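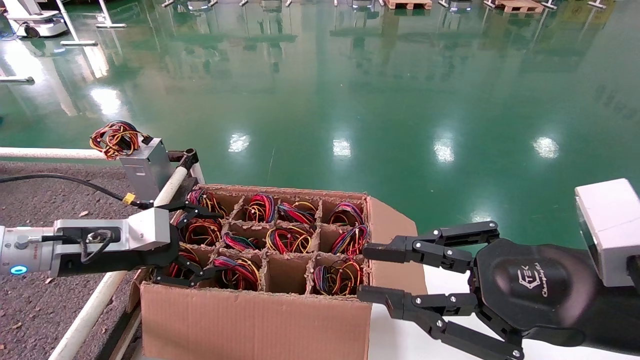
Foro > Embalaje y logística > Cartón ondulado

Tema: Separadores interiores, ¿canal E o canal B?

mudik_taller
Vendo piezas de cerámica por internet y uso caja de canal B con rejilla interior del mismo cartón. Las celdas me quedan justas y la rejilla se come demasiado volumen útil. Trendico me ofrece la rejilla en canal E, más fina. Peso por pieza: 70 g. ¿Aguanta?

Pindex
Con 70 g por celda, sobra. La rejilla no soporta apilado si la pieza queda por debajo del borde y la caja está bien dimensionada. Su función es evitar el contacto lateral. Yo pasaría a E sin pensarlo.

cruzado77
No estoy de acuerdo. En paletizado la rejilla sí trabaja a compresión en cuanto la tapa flecta, y flecta siempre que hay humedad. Tuvimos un lote en canal E con 14 cajas aplastadas en la base del palé. Con B, mismas condiciones, ninguna.

Pindex
¿Altura de apilado y gramaje? Sin eso el dato no dice nada.

cruzado77
8 alturas. El gramaje lo tendría que mirar, era reciclado.

Pindex
Pues ahí lo tienes. Reciclado, 8 alturas y humedad. El problema era la caja exterior.

Ileana Dinu
Dos cosas que faltan en el hilo:
1. Dirección del canal. En la rejilla tiene que ir vertical. He visto troqueles con las tiras largas giradas para aprovechar plancha, y entonces da igual E que B.
2. Holgura de la ranura. Si se mantiene la del troquel de B con material E, el cruce baila y la celda se deforma. Hay que pedir troquel nuevo.

mudik_taller
Lo de la ranura no lo sabía. Trendico me presupuestó con el troquel que ya tienen.

Ileana Dinu
Entonces pide 10 muestras montadas antes de firmar nada y comprueba el cruce.

cruzado77
Y que las dejen una noche en cámara húmeda. Sigo diciendo que B.

mudik_taller
Van por paquetería, sin palé. Pido las muestras en E y el jueves pongo medidas.

Pindex
Pon también el ECT de la exterior.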